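Bedding and Clothing Care Project, Latbridge: progress report to the Carlow Fund
Tue 15 November
By the project office, Vovov Household Skills
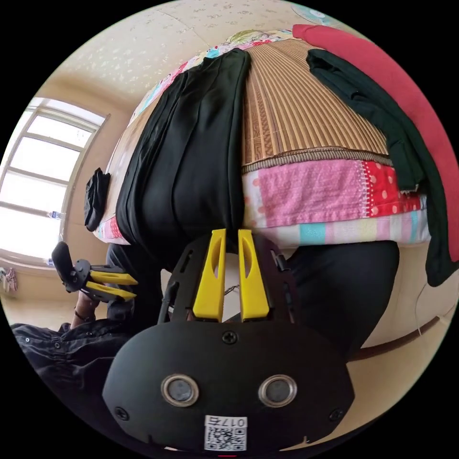
A bed with its woven bamboo mat and patchwork quilt, and dark clothes laid across it.

This is our second report under the present grant. It covers the work since the beginning of September, when the home sessions started again after the summer pause. We report on the sessions themselves, on the materials we bought, on the money, and on the points where we are behind the plan.

Home sessions

We have now held sessions in 31 homes. The plan for this period was 35, so we are 4 homes behind. Three families asked to move their date to the winter, and one address was given to us wrongly and we have not yet found the correct one.

Each session takes place in the bedroom of the household and uses the household's own clothes and bedding. In our first report we wrote that we would bring sample garments with us. We stopped doing this after the first week. People fold their own things with more interest, and the sample shirts were all one size, which made the exercise too easy.

The bed is our working table. In most of the homes there is no other flat surface long enough for a coat or a long dress. For this reason we changed the order of the session: first the bed is made, then the clothes are sorted on top of it, then they are folded, and at the end they go to the shelf or the trunk. A bamboo mat is very good for this work. It is firm and smooth, and the cloth does not slide into the hollows as it does on a soft mattress.

Long garments remain the most difficult part. We teach to fold them lengthwise first, with the sleeves inside, and only after this to make the shorter folds. Many people prefer to hang them, but several of the homes have no wardrobe and only a few hooks. Dark clothes bring another small difficulty: it is hard to see the seams in the evening. We now try to book the sessions in the daytime and to work on the side of the bed near the window.

Quilts

The grant also pays for the care of patchwork quilts. We prepared a short leaflet about washing, airing and small repairs of the patches. It was printed in 700 copies at Umali Print, and roughly half of them are already given out. Some readers told us that the part on mending is too short, and we agree with them. A longer text with drawings of the stitches is being written and should be ready before the next report.

We were asked in your last letter if the quilts should be stored in plastic bags. Our advice is to use a cotton cover and to open it from time to time. We added this sentence to the leaflet.

Money

In this period we spent 2,211 euros. The largest part was the printing, then travel, then cotton covers and mending thread. The travel cost was higher than we expected – the homes on the far side of Latbridge need two buses each way. The covers were cheaper than planned and this balances part of the difference. We do not ask for any change in the total, but we would like your permission to move the remaining amount from the line "sample garments" to the line "travel".

Next steps

The delayed homes will be visited first. After this we will return for a short second visit to the families from September, to see which ways of folding they still use and which they have left. We are also preparing a page about small rooms, where the bed must be cleared again before the night and the sorting cannot stay unfinished.

Receipts and the list of sessions are sent separately by post. Please confirm the change between the two budget lines in writing, as the travel for the next visits must be booked soon.

This site uses cookies to remember your settings. Accept | Read more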